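Back to chess after a long gap

I started playing chess again in February. I was 12 when I quit, mostly because my cousin Enikő beat me every Sunday and I got sick of it.

I play at lunch now with Mayuree from work. We use 5 minutes each, so most games end with somebody dropping a piece.
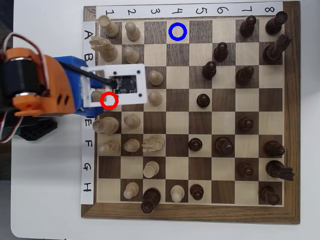 The openings came back faster than I expected. I still play the London because it's the only one I ever learned. Endgames are another story — last week I had a rook and a king against a bare king and needed 17 moves to finish it.

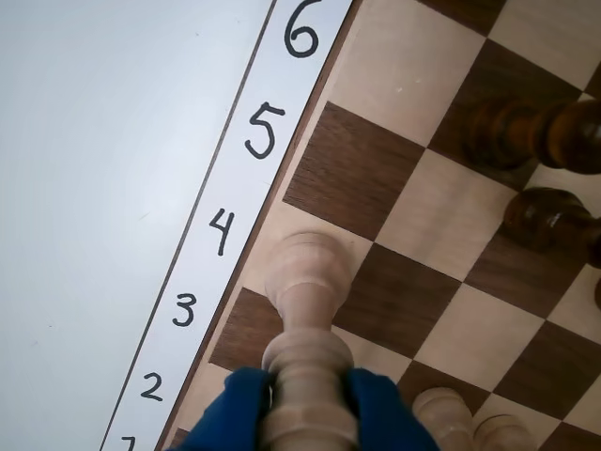 Mayuree says I should write my games down. I tried it for a few days and my notes were a mess, with half the moves missing. I'm going to try again with a proper score book.

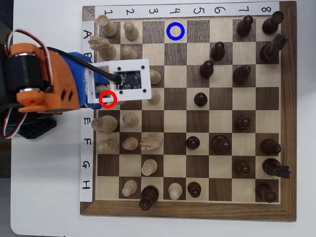

I also put my old club rating into a spreadsheet, for no good reason. It was nowhere near 2000 and I don't plan on getting there. One rook endgame a night before bed is enough for me.
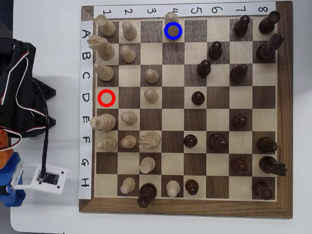

What I'm reading

An old endgame book from the library. It's dry, but the chapters are short. I'm on king and pawn endings and will probably have to renew it.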